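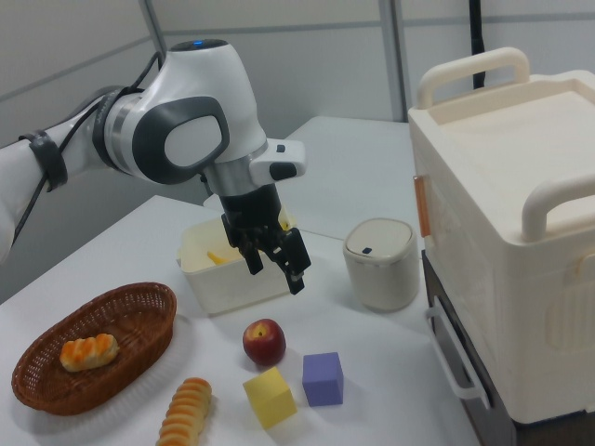 I finished painting the last of my Kasix infantry in February, and since then I've played 7 games with them. That's enough to have some opinions, so I'm writing them down before the next rules update makes half of them wrong.

For anyone who doesn't follow the game, Zetesum is a skirmish game set on a flooded colony world. You play on a small table with a lot of terrain, and most forces come in at ten models or fewer. There are four factions in the main book. Kasix are the salvage crews who stayed behind when the company pulled out. Their gear is old and their armor is bad, but they're cheap and they get to move after they shoot.

My list is 416 points, which is an odd number. The group I play with settled on it a while back when Tanveer Siddiqui wanted to fit one more diver into his force and the rest of us were tired of arguing. We've kept it ever since. I run 10 models: a foreman, two heavy cutters, a medic, four deckhands and a pair of scouts.

The foreman is the best model in the list and I don't think it's close. He hands out an extra action every turn to anyone within six inches, and the rulebook doesn't say it has to be a different person each time. I usually give it to a heavy cutter. A cutter that moves twice and still attacks can reach almost anything in the middle of the table by turn two. The downside is that everyone I play knows this now, and the foreman gets shot at from the first turn on. I've lost him early in three games and lost two of those.

The scouts have been a letdown. On paper they deploy farther up and ignore deep water, and the Muvurside table we use is mostly deep water. In practice they get up there, shoot once, and die. Zarmeena Orakzai told me to stop shooting with them at all and just sit them on an objective behind a wall. I tried it in our last game and they both lived, so I'll keep doing that for now. It feels like a waste of two decent rifles.

The deckhands are fine. They cost almost nothing and I don't mind losing them. I gave one a flare launcher, mostly to use the spare part on the sprue, and it did more work than I expected against the Alarcón player. Alarcón models depend on their smoke, and a flare cancels smoke in a wide circle. Against anybody else it's dead weight. I would drop it in a tournament list, but I don't play in tournaments.

On to the background, which is the part I like most and the part the new book handles worst. In the first edition Kasix had a reason to fight. They were owed back pay, they held the pumps, and the other factions needed the pumps. It was a simple setup and you could write a scenario from it in five minutes. The new book says the foreman is a clone of the original colony governor and that the crews are being guided by a signal under the sea floor. I read that chapter twice and still can't tell you what anyone wants. The short story at the back, about two pump operators waiting out a storm, is much better than the chapter it's attached to. I'm going to keep using the old background in our games.

Painting notes, since a couple of people asked. The coats are a dark mustard over a brown undercoat, with a thin wash in the folds and one highlight along the edges. The metal is all one color, with orange-brown sponged on at the joints. I did the bases with cork and fine sand and then put two layers of gloss over the low spots for water. The second layer went on too soon for a few of them and they dried cloudy - I left them that way. From three feet up you can't see it.

The hoses were a pain. They come as separate pieces in soft plastic and the ends don't match the holes. I trimmed them all back and pinned them with bits of paper clip, and two have come off anyway. If you're building these, glue the hose to the backpack first, let it set overnight, and only then attach the backpack to the body.

Next up is a game against Zarmeena's new force, using the pump station scenario from the first edition. She wants to try it with the tide rules on, so the water comes up a level every other turn. I'm leaving the flare launcher at home and taking a second medic. If it goes well I'll post the scenario with the changes we made to the deployment zones.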